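Share 14 | Comments 3

Holimo Releases Bench Kit for Small Workshops Built Around Trays, Clear Boxes and a Cloth Work Surface

SARTON, February. Holimo, a supplier of workbench and storage goods, has released the Amska Bench Kit, a set of surface coverings and containers for light assembly, repair and craft work. The kit is meant for shared rooms where one table serves several jobs during a day and has to be cleared between them. It goes on sale this month through the company's Torres distribution center.

The base of the kit is a black woven cloth 900 mm deep, supplied in two widths. The cloth is laid directly over an existing tabletop and needs no clips or adhesive. Small light-colored parts, including screws, washers and brackets, show up against the dark weave. The hem is double stitched, and the cloth can be machine washed at low temperature. It is not rated as a heat barrier. Soldering irons and glue guns must be placed in a stand while hot, and the instruction sheet supplied with the kit states this on its first page.

Storage is handled by three container types. Open trays in corrugated cardboard hold the parts for the current job. They ship flat, fold by hand and have low walls, so that parts can be picked out from any side of the table. Clear plastic boxes hold parts between jobs and can be checked for contents without being opened. A deeper lidded bin takes corded tools and is sized to accept a coiled power cord beside the tool. The bin can be stored on a shelf or under the bench.

Holimo developed the layout during a trial at its Sarton workshop. The trial covered 62 bench sessions, each consisting of setting out, a short assembly task and clearing away. Sessions run with the kit were compared with sessions run on the bare table using the containers already in the room. Median clearing time with the kit was 74 seconds. Most of the remaining time was spent on cords, and the tool bin was made wider as a result. An early version of the tray with a divided floor was dropped after the trial; users found that brackets and other angled parts caught on the dividers.

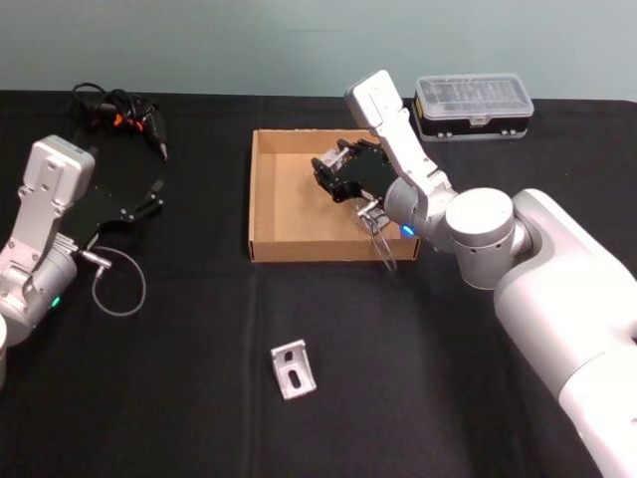 The recommended layout places open trays toward the middle of the table and corded tools near the back edge, with the front strip of cloth left free for the work itself. Clear boxes may stand wherever they do not block reach to the tray. Cords should be routed to the rear. A printed layout card in the kit shows the arrangement for right-handed and left-handed users.

Replacement trays are sold in flat packs. The cardboard can be recycled with household paper where local rules allow, provided it is free of glue and solder residue. Cloths and boxes are also sold separately, and boxes from the earlier Holimo bench range stack with the new ones.

The Amska Bench Kit is available to schools, repair rooms and small firms. Trade accounts can order from the Torres center, and dimensional drawings are available on request from the Holimo product desk.

About Holimo
Holimo makes and distributes bench coverings, parts containers and tool storage for workshops and classrooms. The company's workshop and offices are in Sarton.

This site uses cookies to measure traffic and remember your settings. Accept | Manage preferences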